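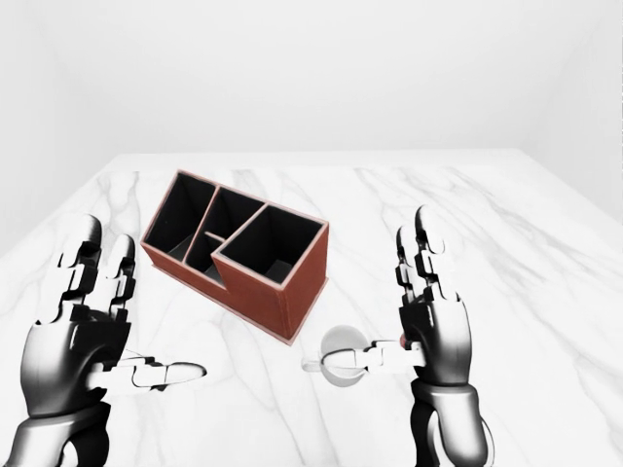 Two hands, one desk organiser, in the simulator. Budget thread follows.

1/ We're pricing a two-handed setup for the Saltby workshop. The bench work is sorting small parts into compartment boxes, so we're trying it in simulation before spending anything.

2/ Zereck quoted 1,781 a month to lease the pair, arms included. Spare fingertips are extra. Nhung Mai has asked them for a price without the service plan.

3/ Delivery is up to 8 weeks. If we want them running by April, the order has to go in before the rent review.

4/ Costs I left out of my first sheet: a heavier table, a second power circuit, guarding, and training for 7 staff.

5/ Angeliki Dimitriou wants one hand now and the second next year. Cheaper up front, but we'd pay for installation twice.

6/ Has anyone leased from Zereck and handed the kit back early? I'd like to know what they charged. Our meeting is Thursday.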